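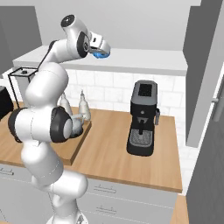 ## 4. Break Length and Shared Coffee Equipment

### 4.1 Setting and data

The diary study covered 33 small workplaces in Wullham and Nakow. Most were offices, with a few print shops and two dental practices. A total of 170 employees kept a diary of their breaks during August. Each entry recorded when a break began, when it ended, where it was taken, what the person drank or ate, and who else was present. We received 1563 entries. After removing those with no end time, and those that covered a full lunch period, 1407 remained for analysis.

Workplaces were grouped by the way coffee was made. The first group had a kettle and instant coffee. The second had a filter machine that made a full pot. The third had an espresso machine that made one or two cups at a time. Figure 3 shows a machine of the third kind, a black one on a wooden countertop. Workplaces with more than one kind of equipment were placed according to the one named most often in the diaries. Selim Kırmızıgül and Sumeya Alemayehu did the grouping separately and then compared results. They disagreed on a single print shop in Nakow, where the filter machine broke in the second week and was not replaced. It was left in the filter group for the first week and dropped after that.

### 4.2 Waiting as part of the break

The clearest difference between the groups was in how people spent the first minutes of a break. In the filter group, coffee was often ready when the person arrived, and many entries describe taking a cup back to the desk. In the espresso group, people waited their turn. They wrote down the wait as part of the break in some diaries and left it out in others, although the instructions asked for it to be included. Where an entry mentioned a line but gave a start time after the coffee was made, we kept the time as written.

Breaks in the espresso group were longer by the diary times, and more of them were taken with at least one other person. The kettle group fell between the other two on both measures. Conversation during the wait was mostly short and concerned work in progress. One employee in Wullham wrote that she heard about schedule changes at the machine before they reached her by e-mail. A similar remark came up in the diaries from the Nakow offices, where staff on different floors used the same kitchen.

Group size mattered as well. In workplaces where only a few people were in on a given day, there was seldom a line, and the three groups looked much alike. This agrees with the earlier interviews by Zerrin Dönmez, in which staff at very small firms said they took breaks together by habit, whatever they were drinking.
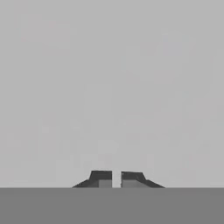

**Does an espresso machine cause longer breaks?**

The diaries cannot settle this. Employers who buy such a machine may already allow longer breaks, and we had no workplace that changed its equipment on purpose during the study.

### 4.3 Limits of the diary method

Diaries depend on memory. Participants were asked to write each entry right after the break, but handwriting and ink suggest that some filled in a whole day at once. Times in these diaries tend to be rounded to the nearest five minutes. We did not correct for rounding, and small differences between groups should be read with that in mind.

August is also a quiet month in both towns. Several regular staff members were on vacation, and lines at the shared equipment were probably shorter than they would be in the fall. Orhun Taşdemir has suggested repeating the diary in a busier season at the same sites, with the start of the break defined as the moment of leaving the desk. The printed form used here said only "start of break," and this wording caused most of the questions we received from participants.

Tea drinkers were a further difficulty. They used the kettle in every group, and in the espresso workplaces they did not have to wait for the machine. Their entries are included in the totals above. Section 5 reports them separately, along with breaks in which nothing was drunk.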